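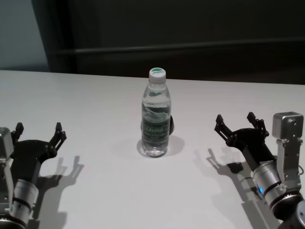 Hamix Point-of-Use Water Filters – Frequently Asked Questions

Which models does this page cover?
The Hamix 2 and Hamix 4 under-sink units. The older countertop pitcher uses a different cartridge and has its own page. If the label inside the door reads Rolto, you have the commercial version; the cartridge intervals below do not apply to it.

What does the filter remove?
Chlorine taste and odor, sediment down to the size printed on the cartridge, and part of the dissolved lead. It does not soften water and does not remove fluoride, nitrate or salt. It is not rated for water that is unsafe to drink. If your well tests positive for coliform bacteria, treat the well first.

How long does a cartridge last?
The Hamix 2 cartridge is rated for 500 gallons. The Hamix 4 cartridge is rated for 1,170 gallons. Replace either one after six months even if the rated volume has not been reached. Water with a lot of sediment will shorten this. A slow faucet is usually the first sign.

Can I use a Drostik cartridge in a Hamix housing?
No. The threads match but the seal sits lower, and water can bypass the media without any visible leak. The same applies the other way.

How do I change the cartridge?
Close the cold supply valve and open the filter faucet until the flow stops. Put a towel under the housing. Turn the housing counterclockwise with the wrench supplied, remove the old cartridge, and wipe the seat. Check the O-ring for cuts and coat it with a thin film of silicone grease. Do not use petroleum jelly, as it swells the rubber. Insert the new cartridge with the open end up, then hand-tighten the housing plus a quarter turn. Open the supply slowly and look for drips.

How much water should I run before drinking?
Five minutes at full flow for a new cartridge. After a vacation of a week or more, two minutes. Flush water can go on plants.

The first water is gray. Is that a fault?
No. Carbon dust comes off a new cartridge and clears during the flush. If the water is still gray after ten minutes, close the valve and contact us with the lot number.

The water looks cloudy, then clears from the bottom up.
Trapped air. It is common for the first few days and harmless. Cloudiness that settles downward is sediment and should be reported.

My TDS meter gives the same reading before and after the filter.
This is expected. A TDS meter responds to dissolved minerals, which carbon does not take out. One customer in Berge sent us readings of 304 ppm on both sides of a cartridge that was working correctly. To check chlorine, use a chlorine test strip.

Can I store filtered water?
Yes, in a clean closed container in the refrigerator, for up to three days. Filtered water has little or no chlorine left in it, so it keeps less well than tap water. Wash refillable containers with hot water and dish soap and let them dry fully with the cap off. Single-use bottles are hard to clean at the neck and we do not recommend refilling them over long periods.

Can I connect the unit to hot water?
No. The upper limit is 100°F. Hot water releases material the carbon has already taken up and can crack the housing.

What about freezing?
In an unheated cabin, drain the housing and take the cartridge out before winter. A cartridge that has frozen wet must be thrown away – the damage is internal and does not show.

How do I reset the indicator light?
Hold the button for five seconds until the light blinks green twice. The indicator counts days and does not measure volume. On units with a serial number below 2453 the button is on the underside.

Are used cartridges recyclable?
The plastic shell is, where your local program takes it. The carbon block goes in household trash. Let it drain overnight first.

When can I reach support?
By phone until 4:30 p.m., weekdays except Thursday. Have the serial number ready. It is on the bracket, behind the housing.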